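Undon, Lot 159

1. Receipt

The consignment from Plasier reached the Fimside counter on 2026-01-16. Ladi Odukoya signed for it under number 3113 and read the rules twice. Packets were to be sorted by colour, green apart from pink, and nothing was to be opened. The tray was to stay on the table until the entry was closed.

She wrote the heading and left the weight column blank. Her mother had sent packets like these each July, with no letter - only the packets.

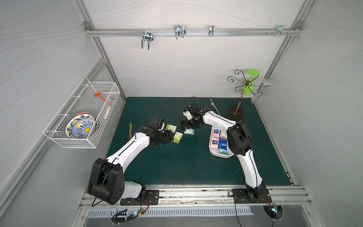 2. Discrepancy

The form had a line for green and a line for pink. It had no line for blue. Odukoya ruled one in by hand, 78 millimetres long, and initialled it.

Under "sender's remarks" she found a single word, Bạch, in writing she knew. She copied it into the ledger, closed the entry and asked for the afternoon off.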